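Puesta a punto y mantenimiento de una celda simulada con pinza paralela
Memoria de proyecto, entrega de julio
Suqin Shen y Yichen Lei
Escuela Técnica Dalen, laboratorio de automatización

1. De qué va

La celda se llama Grimside porque así se llamaba la carpeta cuando la heredamos. Brazo con pinza paralela de dos dedos, cámara en la muñeca, y delante un decorado de paneles de madera con un cilindro gris que baja desde una placa. Todo en simulador. El objetivo del curso era dejarla en estado de uso: que arranque, que la pinza cierre donde toca, que el siguiente grupo no pierda tres semanas como nosotros.

No hemos entrenado nada. Lo aclaramos porque en la presentación intermedia nos preguntaron por la tasa de éxito de la política y no hay política. Hay una celda, un guion de comprobación y una lista de averías.

2. Estado inicial

Lo que encontramos al abrirla por primera vez:

- La escena cargaba, pero el brazo caía por gravedad en cuanto se soltaba la pausa. Ganancias a cero en dos articulaciones.
- Los dedos de la pinza se movían cada uno por su cuenta.
- La malla de colisión del cilindro era una caja. Una caja mucho más ancha que el cilindro, claro, y los dedos chocaban con aire.
- El archivo de configuración apuntaba a rutas del ordenador de alguien de otro curso.
- Ningún comentario en ningún sitio. Un fichero LEEME vacío.

Las rutas se arreglaron en una tarde. Lo demás no.

3. Los dedos

Primero el acoplamiento. En el modelo la pinza tiene dos articulaciones prismáticas, una por dedo, y solo la izquierda recibía consigna. La derecha iba suelta, con un muelle que alguien puso a ojo. Al cerrar sobre algo centrado casi no se notaba. Con la pieza desplazada, un dedo empujaba y el otro se iba para atrás.

Pusimos una restricción de igualdad entre las dos articulaciones y quitamos el muelle. Luego hubo que bajar la fuerza máxima del actuador, que con la restricción se sumaba dos veces. Yichen estuvo una mañana entera con esto y al final era un signo: el eje del dedo derecho estaba definido al revés que el izquierdo y la relación tenía que ser -1 en vez de 1. Con 1 los dedos viajaban los dos hacia el mismo lado, muy juntitos.

Después, el cero. La posición «cerrada» del modelo dejaba una holgura de 3 mm entre dedos. Se corrigió en el origen de la malla y no en la consigna, para que el valor que lee el controlador siga siendo la apertura real.

4. La malla del cilindro

El visual es un cilindro que se estrecha hacia abajo, con un anillo fino en la parte alta. Para colisión probamos tres cosas:

a) Cilindro recto del radio mayor. Rápido, pero abajo sobra mucho y los dedos paran antes de tiempo.
b) La malla visual tal cual. Exacta, lentísima, y con vibraciones en el contacto porque las caras son planas y el dedo salta de una a otra.
c) Tres troncos de cono apilados, convexos. Nos quedamos con esta.

La c) tiene un escaloncito en cada unión. Si el dedo cierra justo ahí se nota un pequeño tirón en la lectura de fuerza. Se puede vivir con ello, basta con elegir la altura de cierre. La altura buena está apuntada en el archivo de poses, con comentario esta vez.

En la pose de preagarre los dedos quedan a los lados del cilindro, negros contra la madera, y el cuerpo de la pinza tapa el extremo inferior de la pieza. Eso último nos obligó a cambiar la comprobación de altura: desde esa vista la punta no sirve como referencia, así que usamos el anillo.
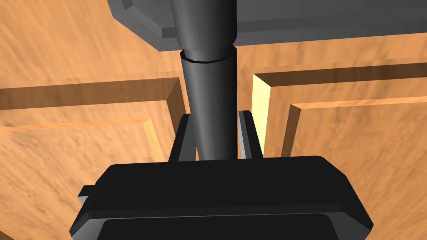 ¿Cada cuánto hay que recalibrar el cero de la pinza en una celda simulada?

Cada vez que se cambia la versión del simulador o se vuelve a exportar el modelo del robot. El cero no se desgasta como en una pinza física, pero una exportación nueva puede mover el origen de las mallas sin avisar. Con abrir, cerrar y comparar la lectura con la apertura geométrica es suficiente.

5. Guion de comprobación

Lo escribió Suqin, se lanza con una sola orden y tarda lo que tarda un café. Orden de los pasos:

Cargar escena y esperar 700 pasos con el brazo en reposo. Si alguna articulación se mueve más del umbral, parar.
Abrir y cerrar la pinza en vacío. Comparar izquierda y derecha.
Ir a preagarre. Comprobar que no hay contacto con el cilindro ni con los paneles.
Cerrar. Tiene que haber contacto en los dos dedos, no en uno.
Abrir, retirarse, volver a reposo.

El tercer paso es el que más falla. Casi siempre por los paneles: la moldura tiene relieve y si la pose se pasa un poco de profundidad, algo de la pinza roza la madera. Al principio lo dábamos por error de la pinza y era la posición del decorado, que estaba metido hacia delante respecto al plano de referencia.

Pasamos el guion 119 veces con pequeñas variaciones de la pose inicial. Los fallos salieron agrupados en el mismo extremo del recorrido de la muñeca, lo que apunta a cinemática inversa y no a contacto. Queda pendiente, ver apartado 7.

6. Averías y arreglos (para quien venga detras)

El brazo cae al arrancar. Mirar ganancias de las articulaciones 2 y 4. Si alguien regenera el archivo desde la plantilla vuelven a cero.

La pinza tiembla al cerrar. Paso de tiempo demasiado grande para la rigidez del contacto. Bajar el paso antes de tocar la rigidez. Nosotros lo hicimos al revés y perdimos dos días.

Un dedo no llega. Restricción de igualdad desactivada, o signo. Ver apartado 3.

La escena se pone negra. La luz cuelga del nodo del brazo en vez de colgar del mundo. Moverla. Pasó una vez tras mezclar ramas.

El registro de contactos crece sin parar. En una prueba larga nos salieron 1.288 contactos registrados y la mayoría eran entre piezas de la propia pinza, que se tocan siempre. Se excluyen por pares en la configuración. Hay que excluir también los dedos con la carcasa, que se nos olvidó la primera vez.

La madera sale sin textura. Ruta relativa. Lanzar desde la raíz del proyecto y ya.

7. Lo que no está

- Cinemática inversa cerca del límite de la muñeca. Cambiamos de semilla y mejora, pero no sabemos por qué exactamente.
- Fricción de los dedos. El valor es el que venía. No hemos medido nada ni tenemos con qué comparar, la pinza física del aula Hevison es otro modelo.
- Pruebas con otra pieza que no sea el cilindro. El guion tiene la altura de cierre metida a mano, habria que sacarla a parámetro.
- El segundo decorado (Cornville en el repositorio) carga pero no lo hemos revisado. No usar para entregas.

8. Reparto y tiempos

Yichen: modelo de la pinza, restricciones, contactos. Suqin: guion, poses, limpieza de rutas, esta memoria menos los apartados 3 y 4. Las pruebas, a medias.

El plan original daba una semana a la pinza y se comió casi cuatro. El guion se escribió tarde, con todo lo demás ya tocado, y varias correcciones se comprobaron dos veces por eso. Si repitiéramos lo escribiríamos el primer día, aunque solo tuviera el paso de reposo.

Los archivos están en la rama «entrega» del repositorio del laboratorio. El LEEME ya no está vacío. Para arrancar desde cero hay que seguir el orden del apartado 5, y si falla algo antes del tercer paso, mirar el 6 antes de escribirnos.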